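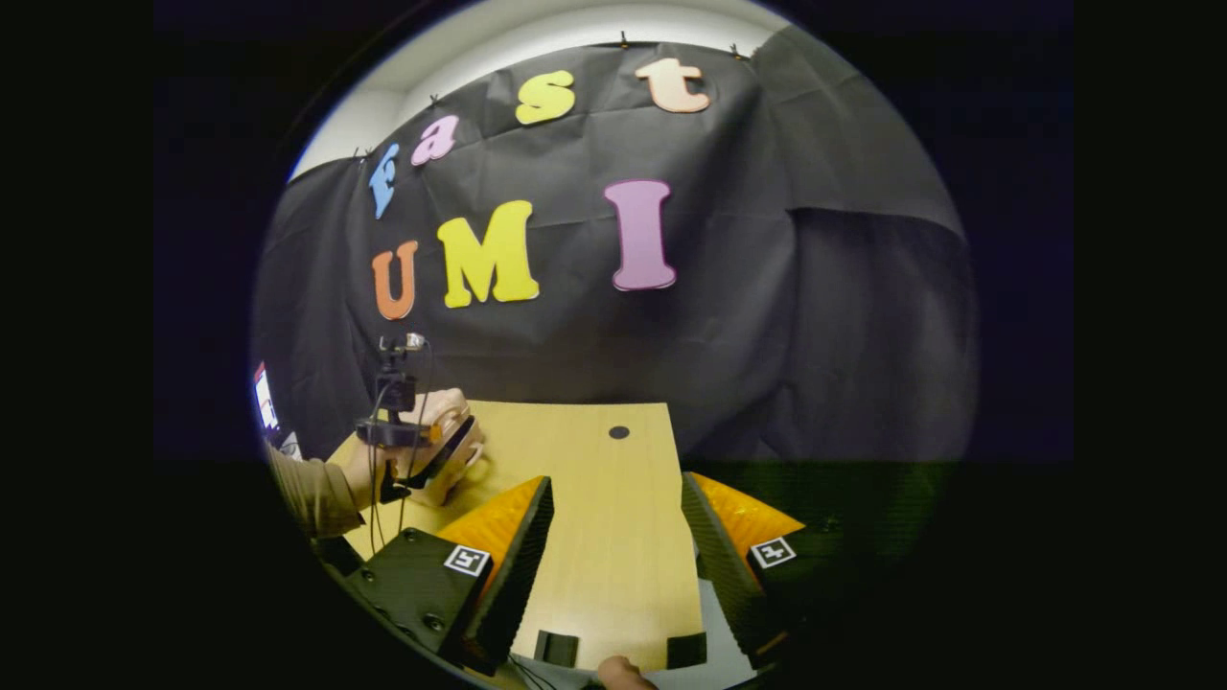

Open day at the Akasov lab, Wednesday

jetty_50
Went in the afternoon. Two stations had hand-held grippers you could try. No motors to program, you squeeze and the fingers close. Staff said they want 2,000 recordings by August. I did 19 and my thumb got sore.

Brito
Was it worth the drive from Pustitz? I expected a real arm doing real work.

jetty_50
For me, yes. The arm demo was at 4 and I left before that.

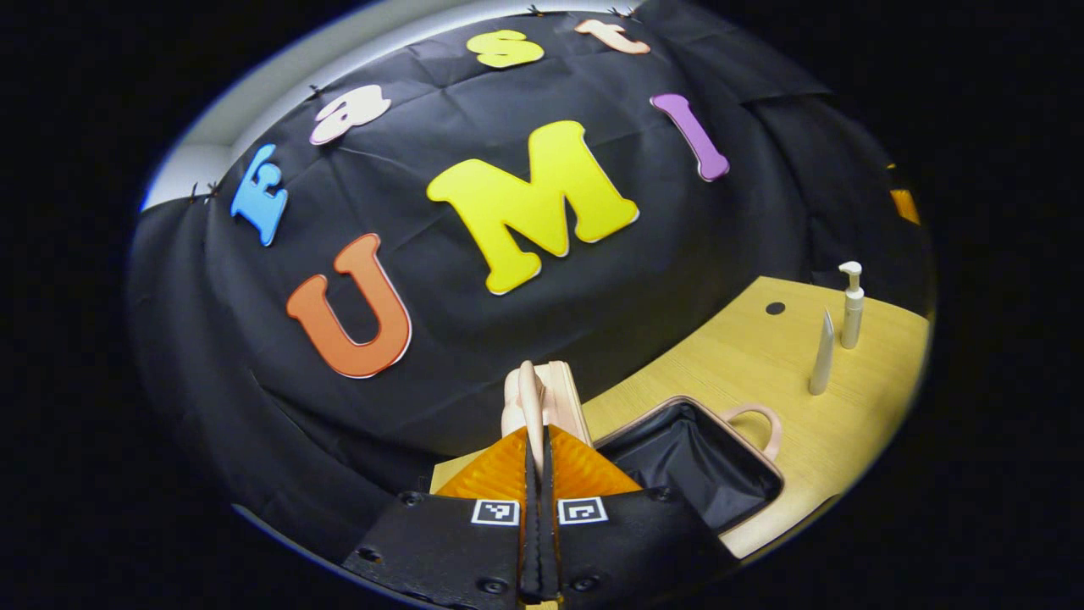 Gripper closed, bag and pump bottle on the table.

mornadel
I stayed for the arm. It was slow. Fine for a lab, but I wouldn't pay for it. Our line does 200 picks in the time that thing did one.

jetty_50
Your line picks the same box all day. Different job.

mornadel
It's still a job somebody has to pay for.

Brito
Do the orange pads hold anything slick?

jetty_50
Didn't try. I asked what they cost and got around 50 for a pair, printed in house. The square markers are how they track the finger opening.

Brito
OK. Might go to the next one if they list the arm times up front.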